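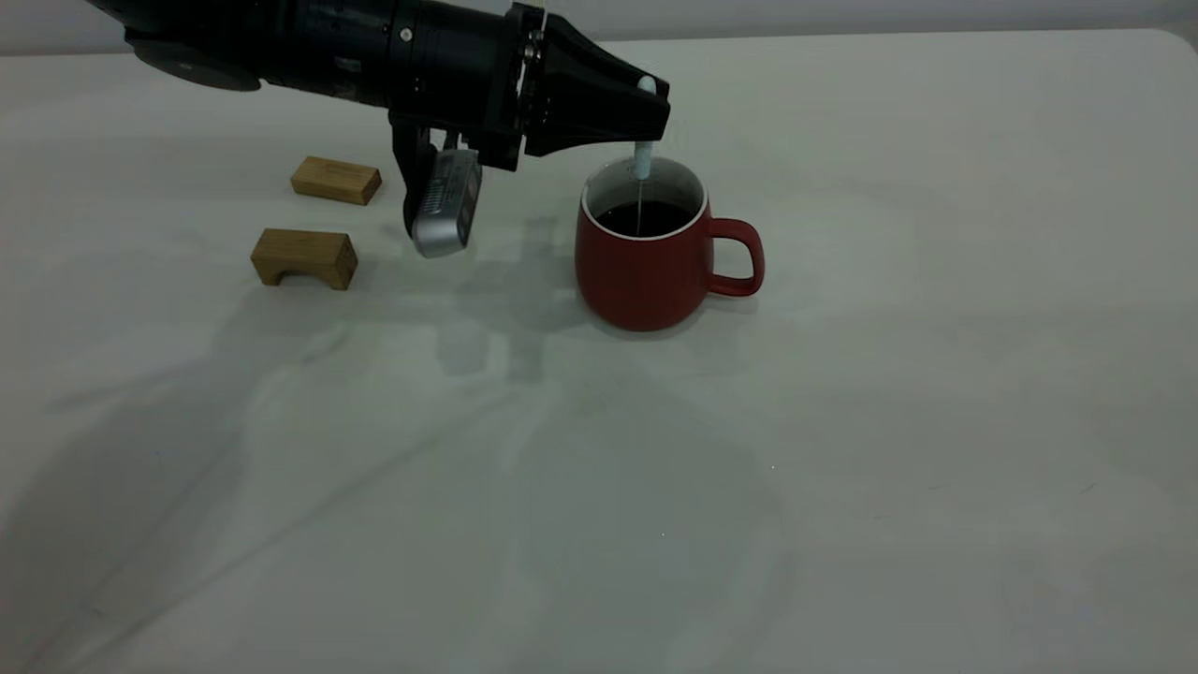
Today I went to the open day at Avside, and I want to write down what I saw before I forget it. I signed up in June and almost gave up my place, because the trip takes me 2 trains. The first demonstration was called "kitchen tasks", so I expected something big, with a stove. It was a table with a white cloth and a red mug, and the black arm was holding a stirring stick down in the dark drink. I stood as near as they permitted. My neighbor whispered "only coffee". I think coffee is difficult enough!

Tuncay Gökçe
1/9/26

Visitors > Open days > Posts

2/ They let us in by groups of 30. Our guide was from Liapis, the company which writes the control software. She spoke slowly and clearly, for which I was very thankful. I asked her if the arm knows how full the mug is. She answered that this is the question they argue about at lunch.

3/ What I learned: a stick is harder than a block. A block you take and you put. With a stick, the hand must also remember where the other end is. I had never thought about this, and I have stirred my tea for 40 years.
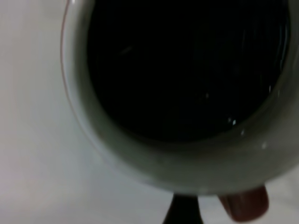
The cup from the gripper's side, very near. Dark drink almost to the rim.

4/ I liked this view more than the one from the table. From so near, the rim looks as wide as a road. A boy in our group asked why the robot does not have eyes in its head. The guide said, "Which head?" and he was thinking about it until the next room.

5/ In the next room was Lovex with a sorting line. It was well made but very loud, and I understood maybe half of the talk. If somebody has the slides, please send them to me.

6/ For those who asked: the entrance is free, the coat room is on floor 3, and the sandwiches finish early. The Dralluseo people had a table near the exit with printed papers on grippers. I took one and will read it with the dictionary this week.

Print this thread | E-mail to a friend

Contact | © Tuncay Gökçe | Back to top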